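Zatbridge Computer Refurbishing Circle
Minutes of the March meeting, held in the long room at Esness Hall, 7:00 p.m.

Present: Elżbieta Adamczyk (chair), Lino Villa, Ettore Santoro, Tullio Dal Bello (minutes), and ten other members, two of them with us for the first time and very welcome indeed.
Apologies: Cosimo Sorrentino, who sent a note to be read under item 4.

1. Welcome and last month's minutes

Elżbieta opened the meeting a little after seven, once the kettle had boiled and everyone had found a chair. She thanked people for coming out in the rain and said how nice it was to see the back row filled for a change. The February minutes were read through and accepted with one correction: the box of keyboards came from the Zanetti office and not from the school, and Lino would like it known that he carried it up the stairs by himself.

2. Where we are with the towers

Lino gave the update. The Zanetti office has now let us have 35 desktop towers in all. Of these, 14 have been opened, cleaned, tested and put on the shelf by the window with a green tag. The rest are stacked along the side wall, and he asked that people please take from the left end of the stack, which is the older end, and not just pick the one that looks least dusty (there was some guilty laughter at this).

He said the fans are the worst of it. Most of the machines sat under desks for years and the dust has packed itself into felt. Ettore asked whether we ought to be taking the fans out altogether to clean them, and after a good deal of back and forth it was agreed that a soft brush and short puffs of air will do for most, holding the blades still with a finger, and that only a fan that rattles or grinds needs to come out.

3. How we work on an open case

This item took up the larger part of the evening, and happily so, as it was the one the newer members had asked for. Ettore talked us through his own way of going about it. He unplugs everything, holds the power button in for a few seconds, and lays the tower on its side with the open face up before he touches a thing. He said he spent his first year working on towers standing upright with a flashlight between his teeth and would not wish that on anyone.

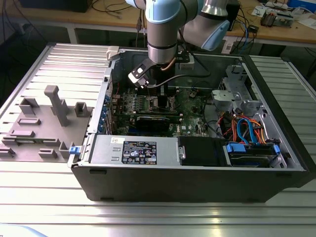
He likes to begin with the cables. Before pulling any of them he follows each one with a finger from the drive to the board, and if there is any doubt he puts a bit of masking tape on it with a letter. The colors are a help to the eye but should not be trusted as a code, and he has seen plenty of machines where someone simply used whatever cable was in the drawer. Elżbieta added that the thin data cables should be drawn out by the plug and never by the cord, and that a plug with a little metal catch wants pressing first.

On graphics cards there was a long and friendly discussion. Ettore reminded us that many boards have a catch at the end of the slot which is easily forgotten, and that the screw at the bracket has to come out as well. One of the new members asked if the card must be removed for cleaning at all. The feeling of the room was that if the machine starts up properly and the card's fan turns freely, it can stay where it is.

On power supplies there was no discussion, and Elżbieta asked for this to be put down plainly. We do not open them. If one seems bad, write down what the label says, take the whole unit out by its screws, and put it in the crate under the sink marked for recycling. Anybody who wants to know more about why may ask her over coffee, and she will be glad to go on about it at length.

Agreed: Ettore will write up his order of work on a single page, and Tullio will have copies ready for next month.

4. Hard drives

Cosimo's note was read aloud. He has wiped every drive handed to him so far and is happy to carry on, but he begs us to tag each drive with the number of the tower it came from. In the last batch two had no tag and he spent an evening working out where they belonged. Lino owned up to one of them. It was agreed that the tag goes on before the drive leaves the bay, and that latches and trays stay with their own case, in a sandwich bag taped inside if need be.

5. Money and supplies

Elżbieta reported $53 in the tin after last month's spending. We are out of thermal paste and nearly out of brushes, and the good small screwdriver has gone missing again. Lino offered to stop in at the hardware store on Helden Street. Agreed that he may spend what he needs to on paste, brushes and one screwdriver, with the receipt to Elżbieta.

6. Any other business

Tullio asked if screws could please go in the muffin tin, one cup to a machine, and be left there until the case is closed up again. Agreed, warmly.

The Esness library has asked if we could let them have four working machines for the reading room before summer. Everyone was pleased to be asked. Lino will choose four from the shelf and run them for a full evening first.

The new members were asked if they had any questions and said they would mostly like to get their hands on something, so they will be paired with Ettore and Elżbieta at the next session.

The meeting closed at 8:50 p.m. Ettore to bring the milk next time.

Minutes taken by Tullio Dal Bello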